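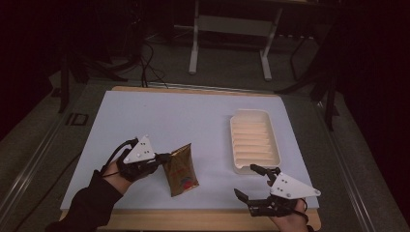
Left gripper on the snack pouch, white tray still empty.

Wednesday, March 27, 2024

Another long day of pouches at the Drimon table, and my shoulders know it! We wear the grippers on our own hands now and do each task ourselves, and the recordings go to Raraner for training overnight. I had my doubts back when we planned this (I was very attached to the old joystick setup), but the policy trained on the first 700 hand-worn demos got the foil pouch into the tray far more often than the joystick one ever did, and I keep grinning about it.

Foil is still the fussy one. Pinch the top edge and it swings, pinch the middle and it slides around — I've settled on the edge, slowly, with the right hand kept open and out of the way until it's wanted. I threw out five takes this morning for rushing, which stung a little, but they would only have taught it my impatience.

Tomorrow I want to try two tray positions and see if the result holds up. Must remember to charge the spare batteries and write up my notes for Jistell before lunch.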